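Home | Issues | Authors | Archive
4 min read

3.2 Wear of friction material at low pad temperature

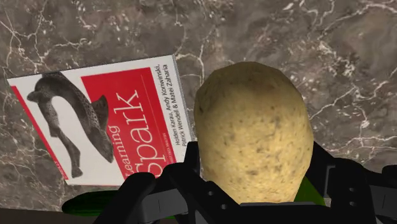 Figure 4. Rendered view of a paperback book on a marble countertop.

Pad wear was measured on the Halonen inertia dynamometer with the front caliper of the Irero compact sedan. Two compounds were compared, the Asisell low-metallic pad and the Zudgate ceramic pad. Each pad set was bedded with 51 light stops before the first thickness reading. Thickness was then read at 10 points per pad with a dial gauge, and the same points were used for all later readings.

The main sequence had 800 stops. Initial disc temperature was held below the point at which fade was seen in Section 3.1. The sequence was paused at stop 384 for a second thickness reading, after which the pads were refitted in their original positions. No new bedding was done at this point.

The low-metallic pad wore faster in the first part of the sequence and then settled to a nearly steady rate. The ceramic pad showed no clear change in rate. On both compounds the inner pad lost more material than the outer one, and the loss was greater at the leading edge. Taper of this kind is common with single-piston sliding calipers and depends on pin drag, which was not controlled here.

Mass loss followed the same order as thickness loss. The two measures should not be treated as fully independent, as moisture uptake affects the mass of the low-metallic compound. Pads tested in September were stored in a dry cabinet overnight; earlier sets were not.

Comments

Haruna Higuchi, 21st May: Was the caliper slide pin grease changed between compounds? Old grease would add to the taper.

dyno_tech: Leading edge loss matches what we get on a similar caliper. Please post the pad mass data.

R.: Section 3.1 gives disc temperature at the rubbing surface. Is it the same sensor here?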